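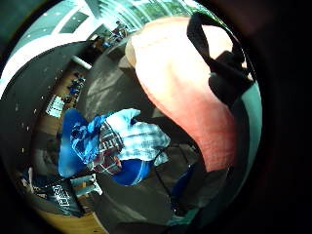 Hand mit schwarzem Armband, dahinter blau-weiß karierter Stoff.

Wie werden Stimmen bei einer Wahl ausgezählt?

Kinderseite Politik, Folge 51
Text: Juniper Whitlock, Fachprüfung: Mi-kyung Seol

Eine Wahl ist nicht zu Ende, wenn die Wahllokale schließen. Um 18 Uhr endet nur die Stimmabgabe. Danach beginnt die Auszählung. In diesem Text steht, wer zählt, wie gezählt wird und was mit den Zetteln später geschieht. Als Beispiel dient die Bürgermeisterwahl in der Gemeinde Skosside.

Wer zählt?

In jedem Wahllokal arbeitet ein Wahlvorstand. Das ist eine Gruppe von Erwachsenen, die für diesen einen Tag eingeteilt ist. Eine Person leitet die Gruppe, sie heißt Wahlvorsteherin oder Wahlvorsteher. Eine andere Person führt Protokoll. Die übrigen heißen Beisitzer. Wer selbst zur Wahl steht, darf nicht im Wahlvorstand sitzen.

Die Gemeinde ist in Wahlbezirke aufgeteilt. Zu jedem Bezirk gehört ein Wahllokal, meistens in einer Schule oder einem anderen öffentlichen Gebäude. Gezählt wird im selben Raum, in dem vorher gewählt wurde. Die Urne wird dafür nicht weggefahren.

Darf man zuschauen?

Ja. Die Auszählung ist öffentlich. Das bedeutet: Jeder Mensch darf in den Raum kommen und zusehen, auch Kinder. Zuschauer dürfen aber nichts anfassen und die Arbeit nicht stören. Wer laut wird oder sich einmischt, kann hinausgeschickt werden.

Schritt für Schritt

Zuerst werden alle unbenutzten Stimmzettel vom Tisch geräumt. Sie dürfen nicht mit den benutzten durcheinandergeraten. Dann wird die Wahlurne geöffnet und geleert. Der Wahlvorstand prüft, ob wirklich kein Zettel darin geblieben ist.

Nun werden die Stimmzettel gezählt, noch ohne auf die Kreuze zu achten. Im Wählerverzeichnis steht, wie viele Personen ihre Stimme abgegeben haben. Beide Zahlen werden verglichen. In einem Bezirk von Skosside waren 800 Personen wahlberechtigt. Im Verzeichnis waren 446 Stimmabgaben vermerkt, und in der Urne lagen 446 Zettel. Stimmen die Zahlen nicht überein, wird noch einmal gezählt. Bleibt der Unterschied bestehen, muss er im Protokoll vermerkt und, soweit möglich, erklärt werden.

Erst dann werden die Zettel sortiert. Für jede Kandidatin und jeden Kandidaten gibt es einen eigenen Stapel. Leere Zettel kommen auf einen gesonderten Stapel. Zettel, bei denen der Wahlvorstand unsicher ist, werden zur Seite gelegt und am Schluss einzeln besprochen.

Jeder Stapel wird von zwei Personen nacheinander gezählt. Kommen sie auf verschiedene Ergebnisse, fangen beide von vorn an.

Wann ist eine Stimme ungültig?

Auf dem Stimmzettel muss klar zu erkennen sein, wen die Person wählen wollte. Bei der Bürgermeisterwahl hat jeder eine Stimme. Ungültig ist ein Zettel zum Beispiel, wenn
- er gar nicht angekreuzt wurde,
- zwei Namen angekreuzt sind,
- jemand seinen eigenen Namen daraufgeschrieben hat,
- es kein amtlicher Stimmzettel ist.

Ein schiefes Kreuz macht den Zettel nicht ungültig. Auch ein Haken kann gelten, wenn der Wille eindeutig ist. Über Zweifelsfälle stimmt der Wahlvorstand ab. Die Entscheidung wird auf der Rückseite des Zettels notiert.

Und die Briefwahl?

Manche Menschen sind am Wahltag verreist oder krank. Sie können ihren Stimmzettel vorher per Post schicken. Der Zettel steckt in einem Stimmzettelumschlag ohne Namen. Dieser steckt zusammen mit einem unterschriebenen Wahlschein in einem zweiten, größeren Umschlag. Am Wahltag wird zuerst der Wahlschein geprüft. Ist er in Ordnung, kommt der innere Umschlag ungeöffnet in eine Urne. So bleibt geheim, wer wen gewählt hat. Geöffnet werden die inneren Umschläge erst nach 18 Uhr. Im Briefwahlbezirk von Skosside waren es 84.

Wie kommt das Ergebnis ins Rathaus?

Die Wahlvorsteherin liest das Ergebnis im Raum laut vor. Danach meldet sie es an die Gemeinde, meistens per Telefon. Dort werden die Zahlen aus allen Bezirken zusammengerechnet. Was am Abend bekannt gegeben wird, heißt vorläufiges Ergebnis. In den Tagen danach prüft der Wahlausschuss die Protokolle und korrigiert Rechenfehler. Dann stellt er das endgültige Ergebnis fest.

Die Stimmzettel werden verpackt, versiegelt und aufbewahrt. Das ist wichtig, falls jemand Einspruch erhebt. Ein Einspruch ist eine schriftliche Beschwerde gegen die Wahl. Er muss begründet sein und innerhalb einer Frist eingehen. Manchmal wird danach ein Bezirk neu ausgezählt. Nur bei schweren Fehlern, die das Ergebnis verändert haben können, wird eine Wahl wiederholt.

Wörter zum Nachschlagen

Wahlurne: verschlossener Behälter mit einem Schlitz für die Stimmzettel.
Wählerverzeichnis: Liste aller Personen, die in einem Bezirk wählen dürfen.
Wahlschein: Papier, mit dem man zum Beispiel per Brief wählen kann.
Stichwahl: zweite Wahl zwischen den beiden Personen mit den meisten Stimmen, wenn niemand mehr als die Hälfte erreicht hat.

Nächste Folge im März: Was macht ein Gemeinderat?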